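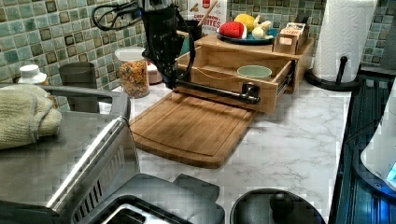

Toy food on a blue plate, and a pale green bowl in the open drawer.

Praltitz Valley map: frequently asked questions
Last updated 2025-03-10 by Sabine Lindemann

What is Praltitz Valley?
It's a free add-on map for the railway game Senard. You get a single-track branch line running up a river valley, with a junction at the bottom, a quarry at the top and a lot of very steep woodland in between. I started it as a test of the terrain tools and then couldn't stop! There are 36 kilometres of playable track, counting the sidings.

Do I need the full version of Senard?
Yes, the demo can't load add-on maps. You don't need any of the paid extras. Everything on the line is either from the base game or made by me.

How do I install it?
Use Loso, the mod loader most Senard players have already. Close the game, open Loso, press Add from file and pick the zip you downloaded (leave it zipped). Tick the box next to Praltitz Valley, start the game, and the map shows up at the end of the Routes list.

If you like doing things by hand, unpack the zip into the Routes folder inside your Senard folder. Check that you haven't ended up with one Praltitz folder inside another. That catches a lot of people, me included.

The map is in the list but the Start button is greyed out.
Your Loso is too old. Version 4 or later is needed. Update it, untick the map, tick it again and restart the game.

How powerful does my computer have to be?
If the base game runs well for you, the lower half of the valley will too. The upper half is heavier thanks to all those trees. Turn Foliage Distance down to 300 metres and it smooths out beautifully, and on the bends you won't even spot the difference. Shadows are the next thing to lower.

The first load takes ages. Has it crashed?
Probably not. The game builds its own terrain cache the first time and the progress bar sits still while it does. Go and make a cup of tea. Later loads are much quicker.

Which trains can I drive?
Any standard-gauge train from the base game, and you also get the Sokol, a little four-wheeled railcar that comes with the map. I love this thing. It rattles, it has a ridiculous horn, and it climbs the quarry bank in second gear if you take a run at it from the sawmill. Please try it before you pick one of the big diesels!

Longer trains do work, but the passing loops are short. Anything over 2 coaches plus an engine will hang out over the points at Upper Mill, and the signaller will hold you there for good.

I keep rolling backwards on the bank.
Sand on before you reach the bridge, and don't open the throttle all the way. In wet weather the wheels will spin and you'll lose everything you've gained. If you do stall, put the brake on fully, let yourself back down to the sawmill and have another go. The timetable gives you a few spare minutes for exactly this.

Are there scenarios, or is it only free roam?
There are both. The scenarios are:
Morning Milk (easy, stopping at every halt)
Quarry Empties (medium, lots of shunting)
Last Railcar Down (hard, at night in fog)
Festival Day (long, set in July with extra passengers)

Festival Day is my favourite. The platforms are packed, the sun comes up behind the chapel, and you have to wait for a late connection at the junction with everybody staring at you.

Quarry Empties won't finish even though all my wagons are in the right place.
The last wagon has to be uncoupled and its handbrake has to be on. The game doesn't mention the handbrake anywhere on screen. Press the key for it while standing next to the wagon and the scenario should end straight away.

Does it work in multiplayer?
Yes, as long as every player has the same version of the map. Look in the bottom corner of the route screen to compare. The night fog can look thicker for one player than another and I haven't found the cause yet, so if you know about weather syncing, do write to me.

Is the valley a real place?
No, though I borrowed bits from all sorts of lines I've walked along. The station building at the junction has its clock on the wrong side because I modelled it from memory. It's staying.

Will my saved games survive an update?
Free roam saves will. Scenario saves usually break if I've changed the signals, so finish what you're playing before you update. The change notes always say when signals have been touched.

Can I use your buildings in my own map?
Please do! Put my name in your readme and keep your map free. The Sokol is fine to include as well, and I'd be thrilled to see it in other colours.

What are you working on now?
A winter version, with proper snow on the sleepers and a plough for the Sokol. After that I want to carry the line over the top of the quarry and down into the next valley. There's no release date for either.

How do I report a bug?
Leave a comment on the download page with your map version, the train you were driving and the nearest kilometre post. A screenshot helps enormously. For crashes, attach the newest file from the Logs folder too.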